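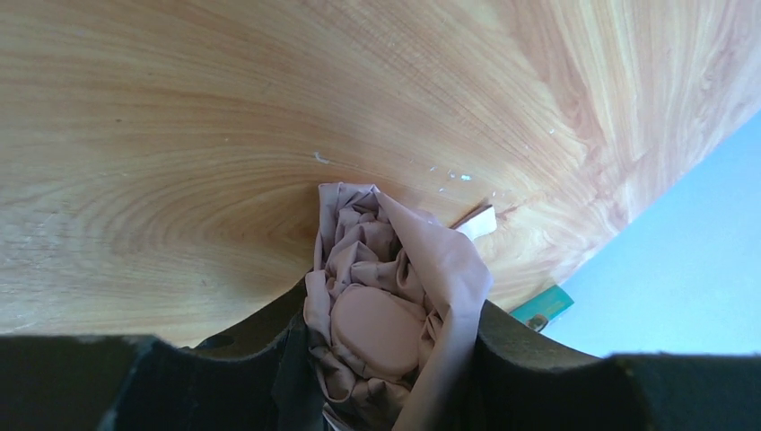
Pink cloth on the tabletop, gathered. Small white tab at right.

Sturow Table Study: Surface and Textiles
Godelieve Meijer
Dec 15, 2021

Reference gallery for the Sturow workroom. The page covers the tabletop and the soft goods handled on it. Entries are filed by surface first, then by fabric.

Surface: wood, pale honey color. The grain closes into long oval rings near the top of the cloth and opens into broader stripes toward the upper right. Small white flecks on the wood.

Fabric: dusty pink, slight satin sheen. Folds are irregular and read mauve in shadow, nearly pale on the ridges. One smooth oval bulge low in the bundle; padding not confirmed.

Tab: white, rectangular, paper or card, lying flat.

Sheet 18, Ellier series. Color notes were made by eye. For prints, quote the sheet number.

Previous: Dijkstra series
Next: Floveo series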